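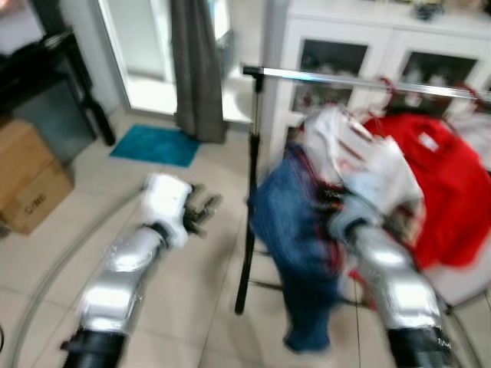
Saturday, laundry task, remote control

Pravesh on the rig in the morning, me on logging. Quang Lương took over at 2 pm. Goal for the day was taking clothes off the rack one at a time, with the jeans as the hard case.

Target for the set is 200 demos. We stand at 27 kept, 9 thrown out. Reasons for the thrown ones are in the log sheet, mostly second garment dragged along or hand closed on nothing.

Denim is heavy enough that the grip has to be deep. With a fingertip pinch the waistband slides out as soon as the forearm lifts. Pravesh switched to pushing the whole right hand into the cloth before closing. Holds better, but it picks up whatever is next to it. The white piece and the red-and-white one both came along more than once. Marked those episodes "multi" instead of deleting them. Wadden may want them for the untangling set.

Left hand is underused. In most episodes it stays open over the floor and waits. The policy will learn to wait too if we leave it like that. Asked Quang to bring it in under the hanging end of the jeans before the right hand pulls back. He managed it on the slow runs. At normal speed the two forearms get close and he backs off.

Head view smears badly when the operator turns fast. Checked a few of the morning episodes frame by frame and could not tell fingers from cloth around the grasp. Options:
- cap head turn rate in the Dorden config (currently uncapped)
- shorter exposure, with more light on the rack side
- ask operators to settle the head before the grasp

Tried the third one after lunch. Helps, costs about 2 seconds per episode. Will try the cap on the next session before touching the exposure. The door side is already bright, and I don't want to lose the curtain side to noise.

Glove calibration drifted on the right thumb, recalibrated twice. Quang has smaller hands than Pravesh and needs his own profile. Saved under his initials.

Red hangers: leave on the rail for now. The Stullville people have black ones on a black rack and their detector misses them.

To do
Cap head turn rate, rerun the jeans.
Tape the floor cable down.
Script to flag episodes where the left hand never closes.
Copy kept episodes to Pan. Disk on the rig machine is nearly full.
Pravesh to write up the deep grip so the next operator starts with it.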